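Search this forum
Advanced search

Budgeting a second small arm: what do I need to put on the sheet besides the arm?

benchrat_oh
Posted in: Buying and budgeting

We run one small tabletop arm for pick and place work and I have been asked to put together a budget for a second station. Requests go in by October, so I have time to do this properly. The first station was bought in pieces over a long stretch and the receipts are all over the place. When I added up what I could find, it came to $2,648 without the computer. My boss saw the price of the bare arm on a web page and thinks the second one should cost a lot less than that.

What I have on the sheet so far:

Arm and gripper
Power supply
Table
Acrylic panels
Cables
Spare belt
Toy food and a pot

What am I leaving out? Also open to opinions on whether to buy the same arm again or something else. I have a quote from Bendura and I am waiting on one from Grusau.

mtl_wrench
Re: Budgeting a second small arm

Spare fingers. They wear at the tips and you will want a second pair on hand before you need them. I would also put in a real line for fasteners. It sounds silly, but I spent $57 on bolts and washers in one go for ours, after losing time to a stripped one on a day when the hardware store was closed.

Fixed camera mount too, if you use a camera. Don't plan on borrowing one from the first station.

quietloop
Re: Budgeting a second small arm

Can you post a picture of the station you have? Hard to say what is missing without knowing the size of the work area. A station for sorting small parts is a different budget from one that moves things in and out of a pan.

benchrat_oh
Re: Budgeting a second small arm

Sure. We do mostly kitchen type tasks, things going in and out of a pot, things moved from one side to the other. The items change but the layout stays the same. Clear panels at the edges, pot on the table, arm reaching over it.
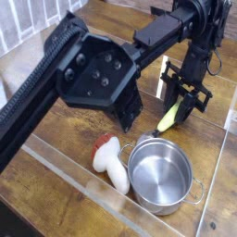
Current station, toy vegetable in the gripper over the steel pot, mushroom next in line.

The pot was cheap and so were the toys. The table was already in the building, so it was never on any receipt. I guess that is one reason the total is hard to compare.

quietloop
Re: Budgeting a second small arm

OK, that helps. Put the table on the sheet at full price even if you think you can find a free one. If the free one turns out to be the wrong height you will be back asking for money, and the second request is always harder than the first.

I see the belt strip along the link. One spare is not enough in my opinion. I would buy two. They are not expensive and the shipping costs the same either way.

Is the acrylic cut to order or stock size?

benchrat_oh
Re: Budgeting a second small arm

Cut to order. The local shop charged us $80 for the cutting, material extra. Going with stock sizes would mean changing the size of the work area, and then the two stations would not match. I would like them to match.

hexkey_dan
Re: Budgeting a second small arm

I'm going to disagree with most of this thread. You are buying small stuff carefully and not asking the main question. If the first arm took that long to get running, why buy the same one again? Get a closed unit from Dronarum or somebody like them, with a service plan, and be done. Yes it costs more. You also stop paying a person to tighten bolts. Nobody ever puts the hours on the sheet.

mtl_wrench
Re: Budgeting a second small arm

Don't agree. Two different arms means two sets of spares, two mounts, two sets of fingers and two manuals. With two of the same you can take a part off one to keep the other going for an afternoon. We did it the other way and ended up with a drawer of parts that only fit one machine.

Fair point about the hours, though. Those should be on there.

hexkey_dan
Re: Budgeting a second small arm

Taking parts off a working machine is not a plan. Then you have one arm and a pile of bolts. A spare joint motor on the shelf is a plan, and once you price that in, the cheap arm is not as cheap.

quietloop
Re: Budgeting a second small arm

You can both be right depending on who does the upkeep. benchrat, is there somebody at your place who knows the first arm well and is going to stay? If yes, buy the same. If not, I'd look at what dan is saying.

benchrat_oh
Re: Budgeting a second small arm

That would be me, and I'm not planning on leaving. I can do a motor swap in a morning. So I'm leaning toward the same arm, with a spare motor on the shelf. I'll add a column for setup hours so my boss can see them.

One more question. Has anyone ordered from Hughes? They list the same gripper for less but the shipping terms are confusing.

mtl_wrench
Re: Budgeting a second small arm

Ordered twice. Both orders arrived complete. The second one was slow, and I had to write to them to get a tracking number. Read the part about free shipping, it only starts at $300, and the gripper alone did not get me there. Put the belts and the fingers in the same order.

hexkey_dan
Re: Budgeting a second small arm

Ask them for a written quote with an end date on it. The web price changed on me between getting approval and placing the order, and I had to go back for the difference. My other advice stands, but if you're going that way, at least do that.

benchrat_oh
Re: Budgeting a second small arm

Will do. Updated list below. Tell me if anything looks off.

Arm and gripper, same model
Power supply
Table at full price
Acrylic panels, material and cutting on separate lines
Cables
Two belts
One extra pair of fingers
One joint motor
Fasteners
Camera mount
Pot and toys
Setup hours
Shipping

quietloop
Re: Budgeting a second small arm

Add a power strip with a switch you can reach from the front. Otherwise looks fine to me. I'd keep the pot and toys as one line, and buy doubles of whatever you use most, same color and same size. We could not get the same ones a year later.

benchrat_oh
Re: Budgeting a second small arm

Added both. Still waiting on Grusau. I'll post the two quotes side by side when I have them.

Last updated January 2019

Contact us | Copyright forum owners and posters | Back to top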